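Speaker notes - Comparing two grippers on the microwave door task
Müzeyyen Değirmenci, 2021-03-26

Slide 1. Say who we are, then go straight to the task. Everything today is simulation. No hardware numbers in this talk.

Slide 2. Leave the renders up while people sit down.
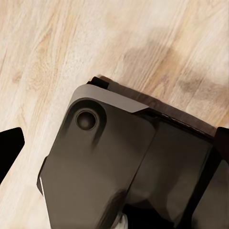
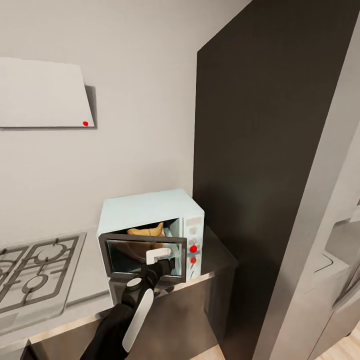
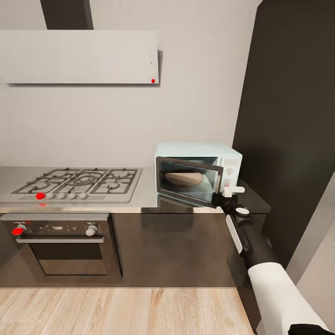
The comparison is between the Averico parallel gripper and the Tokance, both driven by the Upadhyay controller with the same gains. We ran 3564 episodes, split evenly, and I threw out 169 for solver faults before scoring. Contact at the door is what separates the two. Point to the second render, where the white finger pad is against the upper right corner of the door frame and the door is open. A pad on a corner gives a short contact patch, so small errors in wrist angle matter more than they do on a flat edge. The third render has the gripper down by the lower right corner of the door, close to the control panel. Mention that clearance near the dials is a separate failure class in our scoring.

Slide 3. Controller settings. Damping was fixed in September and not touched again. If someone asks about retuning per gripper, the answer is no, on purpose.

Slide 4. Camera placement. Go back to the first render if there is time. The housing takes up a large part of the view and a finger tip only just shows at the left - a policy given that view alone has little to work with. We added a wider view for all scored runs.

Slide 5. Results table. Read the slip column first, then time to open. Nearly 8 percent of the Averico runs slipped at least once. Tokance was lower but took 2 seconds longer per episode.

Slide 6. Next: repeat at Dredthorpe with randomized hinge friction. Take questions with the table still on screen.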